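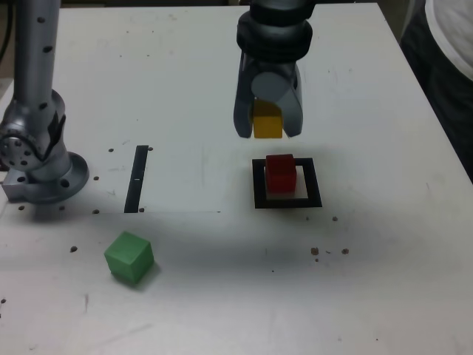

1. Background and Aim

Oker packs small molded parts into trays by hand. In March the company began moving one sorting and stacking task to a robot cell, and our group was asked to study what this changed for the operators. Lovisa Rustad wrote the sections on task design; Hjørdis Engström carried out the interviews.

The trial task uses colored cubes in place of real parts. A cube is picked from the white table, carried to a square with a black outline, and placed there or on top of a cube already inside it. Colors stand for part types, so that a wrong pick is easy to spot.

2. Method

We interviewed 8 operators and followed 2 shifts. Each operator also supervised a block of 20 picks and wrote down every time they stepped in, and why. The cycle log from the cell was compared with these notes afterward.

3. Changes in the Work

Before the trial, an operator handled parts for most of a shift. With the cell running, handling time fell, but checking time rose. Operators described three new duties: clearing the table, checking the grip, and deciding when to stop the cell. None of these was in the written job description.

Checking the grip drew the most comments. The fingers must close evenly on the part, and an operator who stands at the side of the table cannot always judge this. Several asked for a view from the wrist, looking out between the fingers.

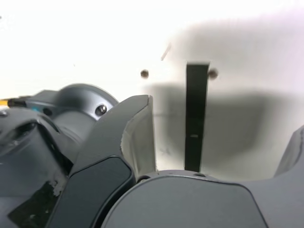
Figure 2. Gripper fingers and base at close range, with the black bar behind them.

Opinions on pace were split. Five operators found the work less tiring for the hands. Three found it harder to stay alert — waiting for a fault was described as heavier than doing the task.

4. Limitations

The cubes are simpler than the parts Oker ships, and 20 picks per person is a small sample. Pay and staffing were outside the scope of the study.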